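What we've been up to in the software corner

Hi all! December has been a blur over here, so this is my attempt to catch you up before I forget half of it. The big one is that Lerker, our planner, finally handles both arms as one problem. Until this month each arm got its own path and a little referee script told one of them to wait if they got too close. It worked, sort of, but the waiting drove me up the wall (Kusum Vashisht used to go refill her coffee during it).

Now both arms share one timeline, and a grasp on one side can shape what the other side is allowed to do. We've been leaning on cups and mugs for this, mostly because you notice right away when the tilt is wrong. 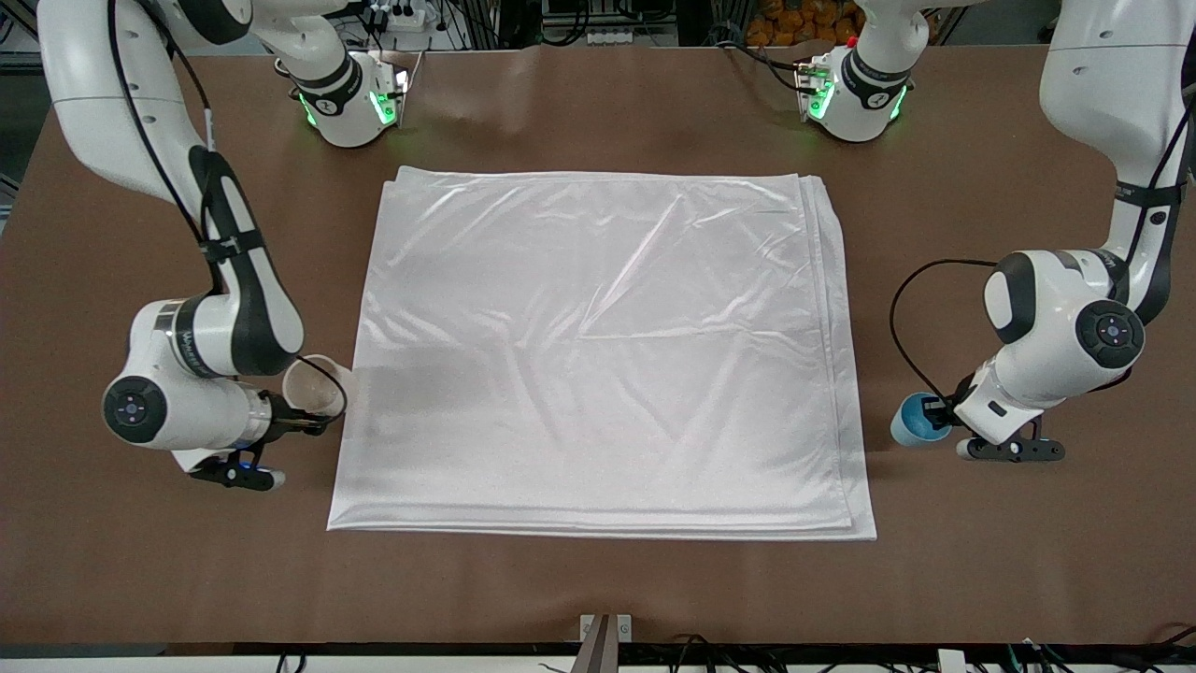 A cup in each gripper, with the folded cloth in between.

The code change was smaller than I expected. Su-bin Kong moved the collision check out of the inner loop, and planning time dropped to 527 milliseconds on my usual test, down from nearly 3 seconds. I ran it again just to be sure I hadn't switched something off! I hadn't, though I did find 2 old config flags that did nothing at all, and those are gone now.

Perception is the messier half. See-through plastic still gives our depth code fits, so Khôi Lại wrote a fallback that trusts the color outline when the depth points go patchy. It's in the Radu branch if you want to poke at it. Handles are a separate headache, because seen edge-on they're just a thin strip and the pose guess likes to spin around.
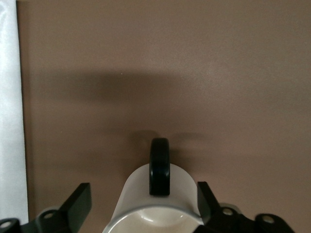 Khôi's fix for the spinning is to keep 4 guesses alive and only drop one when a new wrist view rules it out. It costs a bit of memory, which I can live with. Hậu Hoàng wants the same trick in the replay viewer, so you could scrub through a run and watch the guesses fall away, and I would use that every single day.

Next up is merging all of this into the main branch and writing the docs I keep promising. If you're still on the old referee script, please tell me before you update, as your launch files will need a small edit.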